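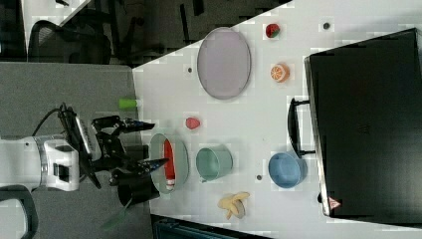 Doditska releases version 5 of Atudness planning software

AKDALE — Doditska has announced the general release of Atudness 5, its grasp planning and task sequencing software for tabletop robot arms with two-finger grippers.

The new version combines object recognition and motion planning in a single program. Operators can set up a sorting or table-clearing task in plain language, check the planned path on screen and change it before the arm moves.

Trials at the company's Akdale laboratory ran for 12 weeks and covered 40 household items, including cups, bowls, plates and toy fruit. Planning time per grasp fell by 18 per cent compared with the previous version.

Atudness 5 also introduces a revised colour calibration tool, developed with Georgiev. Existing licence holders may upgrade at no cost until the end of July.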